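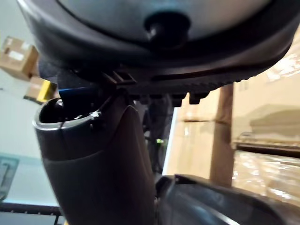

Sorting the spare parts took most of the morning, and I should have done it in August when the Velletti order arrived. My rule is that parts get grouped by what they bolt onto, with size as the second key. The awkward class is anything with an open end. A dark gray tube with a polished rim and a small metal clip beside the lip is a good case: the clip is easy to knock, so tubes of that type go in upright, rim at the top, with no weight on them.

Boxed stock is simpler. Small cartons go in a clear bin, two rows, tight enough that they do not shift when the bin is lifted. Long or curved trim rides on top. The bin limit is 800 grams per carton, and the heaviest carton on the Jostow list is 281. 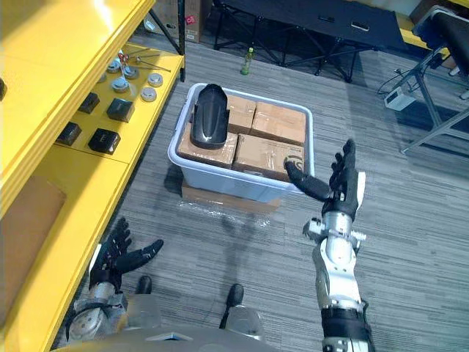

Bins get a label on the short side and one line in the parts sheet. Lahcen Salem wanted a second label on the lid. I tried it for two weeks and dropped it, as the lids get swapped and the sheet then disagrees with the shelf. The sheet is at 1125 lines and still opens without complaint.

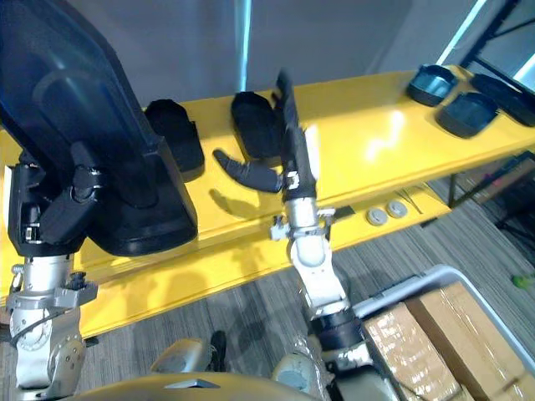
Soft parts need a separate pass. They hold a bend if stored under load, so I lay them out before deciding on a container. The yellow bench works well for this, although black padded pieces with an insole shape look much alike on it and the shadows do not help. I compare outlines by stacking one on another, then bag the matches. The Vakulenko parts are next, once the new bags arrive.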